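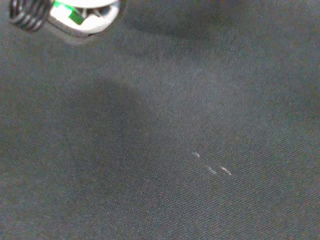 *Tarketti cover in dark gray, woven.*

## Tarketti covers: things people ask

**Is it really gray?**
Dark gray, yes. We've had emails asking whether it's secretly navy. Zou is the navy one. If you ordered Zou and got gray, write to us and we'll both be embarrassed.

**Will it show crumbs?**
Pale ones, yes. Toast is the main offender. A lint brush deals with most of it, and moving to darker bread deals with the rest.

**Can I machine wash it?**
Cold, gentle cycle, inside out. Skip the dryer. Thaís Trindade, who runs returns at Graltelcombe, has a shelf of covers that went through a hot one, and they now fit footstools.

**How many come in a pack?**
Two. People ask for one and a half more often than you'd think – the answer is still two.

**Does it fit the Drenda bench?**
The long one, yes. On the short Drenda you'll have 32 inches of extra fabric to tuck somewhere. Under the seat works, if you don't mind a lump.

**What about cats?**
Any woven fabric can snag. Push a pulled loop through to the back with a blunt needle, and don't cut it. We can't advise on the cat.

**Can I get a swatch first?**
Yes, free, one per color. Requests in by noon on Wednesday go out the same day.

**Do you take back a cover I've already washed?**
No. See the shelf, mentioned earlier.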